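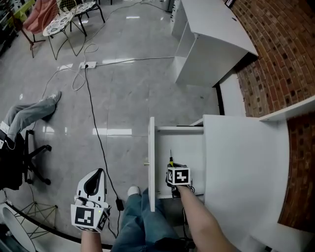
Oduor Makokha held that the Lại household left Odthorpe before the mill closed, and asked that the report say so. The parish register supports him: the last baptism entered under that name is on page 193.
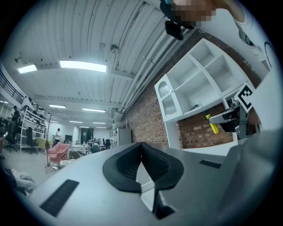

The family then rented 8 acres at Kekach, where 2 sons were born. Of the 220 entries read for this project, none records a sale of the land. 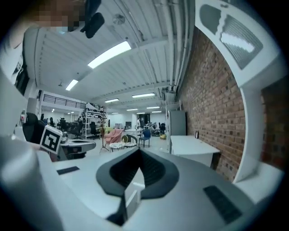
The younger son married in October and moved to Satik. Yến Vi transcribed his letters, which are listed in the appendix.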